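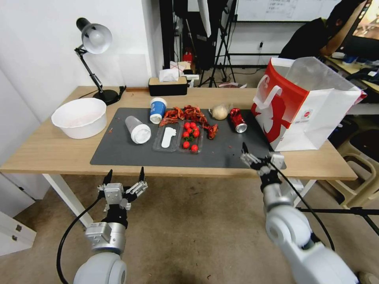
Gulard table-clearing trials

14 shares | 3 comments

README for the gripper comparison subset, last edited 2019-03-27. Maintainer: Babar Kazmi.

The subset compares two parallel two-finger grippers, Plavix and Grarneo, on clearing a table after a meal. Both were run on the same two-arm station with the same Arabzadeh controller. Arm firmware was not changed between runs.

Contents

- 60 episodes, 30 per gripper
- joint positions and finger opening for both arms
- head camera video
- one plain-text operator note per episode

Task

Items start on a dark gray mat. Food waste and discarded containers are to be removed, with a basin on the left and a paper shopping bag on the right. Food that is still good stays on the table. Cups may start on their sides. Layout varies between episodes and is not scripted.

Object groups

- shells: crayfish, in a heap, scored by area of mat left clear
- rigid or crushed: soda can, cups with lids
- thin plastic: clear trays, spoon
- soft: bagged bun-like item, cherry tomatoes

Known issues

Finger opening was logged against the controller clock in the first 17 episodes and against the camera clock after that. Use the offset in sync.txt before comparing grasp times.

Plavix fingertips were replaced once, after episode 22. Wear is noted but not measured.

Grasp force is a commanded value. Neither gripper has a force sensor, so do not use this field to rank them on soft items.

Episodes longer than 500 seconds were stopped by the operator and are marked "timeout". They are kept in the subset.

Splits

None supplied. Split by episode and keep the two grippers balanced.

Comments (3)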